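I like the planner at Garside more than I expected to. You hand it a goal and it works out paths for two arms at once, so neither one swings into the other. The old code took turns, left then right, and it was painfully slow!

Version 9 went in back in March, and Wendy Hulme is still tuning it — mostly how close the grippers may get before one has to wait. Clear plastic is her next headache.
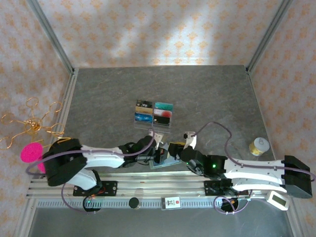
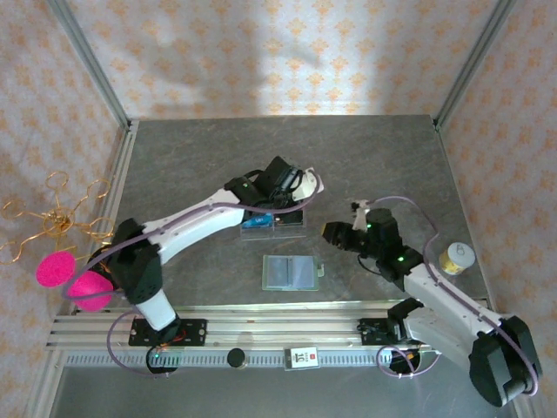 Two arms on one rail at Garside.

Words: Poppy Greenwood | 2018-05-07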